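Tyson Vachon

1/
A short thread on the sorting of toys, a subject I had no opinions on until September and now can't be stopped on.

2/
Background for anyone new. I look after the toy shelves at Gromine, a toy library in what used to be a bathroom showroom. Families borrow things. Things come back. What comes back in the bag and what went out in the bag have a loose, cousinly relationship.

3/
The catalogue says we own 448 items. The catalogue was written by a hopeful person (me, first week). It lists "ball, assorted" as a single item.

4/
Everything without a bag goes in the metal tray. The idea was that it would be emptied every evening. It's a lovely idea and I still think of it fondly.

5/
So, a system. Yellow box, blue box, pink box, each with a round hole in the top. You pick a toy out of the tray and post it in the box where it belongs. A child could do it. I did ask one. She put her sock in the pink box and left.

6/
The rules as they stood at nine this morning. Yellow: smooth balls. Blue: anything soft or cuddly. Pink: anything with spikes, bobbles or lumps that you'd regret standing on in the dark.

7/
Tray, boxes, tables. Balls to the left of me, balls to the right.

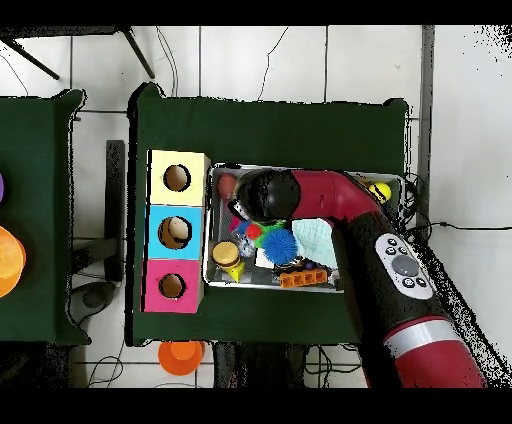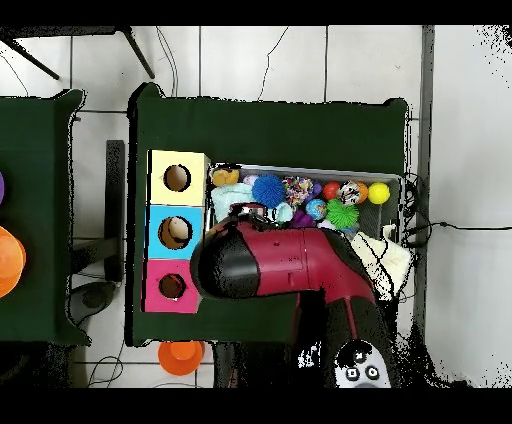

8/
You'll have spotted the first problem, which is the hamburger in the first photo. It isn't smooth, it isn't cuddly, and I wouldn't call it lumpy in the sense the rules intend. There is no box for lunch.

9/
Second problem: the beaded ball, second photo, near the big blue spiky one. Is a bead a bobble? I said yes. My sister, who'd only come in to return a puzzle, said beads are "texture" and texture is a different thing from lumps. We had a proper row about it. She has a degree in textiles and brings it up a lot.

10/
Third problem: the little globe. Smooth ball, so yellow box. But it's also the entire geography section.

11/
The orange block with studs went to a vote and lost. It'll go back with the other bricks, which live in a Petrenko biscuit tin on the top shelf, where only people who don't want bricks can reach them.

12/
Somebody will ask about the orange cup on the floor in the first one. It belongs to the picnic set. The picnic set has been on loan since spring to a family who assure me they're "still using it".

13/
Things I've learned about holes. If a hole is big enough for the toy it's big enough for a child's arm up to the shoulder, and the child will then hold on to the toy and refuse to let go, and be stuck there, furious, like a very small badger.

14/
I make the holes by drawing round a saucer. The first attempt used a dinner plate and what I had at the end of it was a box with no top.

15/
Yes, I know you can buy sorting boxes. The Vurkora ones are 37 quid each and come with a leaflet on the philosophy of posting. Mine came with cereal bars in, and then I painted them. The pink is what was left from doing the loo.

16/
Revised rules, in force from this afternoon. Yellow: smooth balls, all sizes, globes included. Blue: soft things. Pink: spikes, beads, bobbles, grievances. Food goes in a bowl on the side until I can find it a home.

17/
Update from the shop floor. I've been told the blue box is now "the bear's house" and that posting anything else through the roof is rude. This was explained to me slowly by a person of 5. I've moved the light blue fluffy thing in as a lodger and we're all speaking again.

18/
To the several people asking how you get the toys back out: you turn the box upside down and shake it. Then you look under the radiator.

19/
To the one person asking whether I wash them: yes, the plastic ones get a bowl of warm soapy water and a night on a towel. Spiky balls take ages. The spikes hold on to the suds. Soft toys go through the machine in a pillowcase, tied at the neck, and I'm sorry if you were fond of any of them.

20/
We're open until 7 tonight. If you've got a small sock with a strawberry on it missing its twin, ask for the pink box.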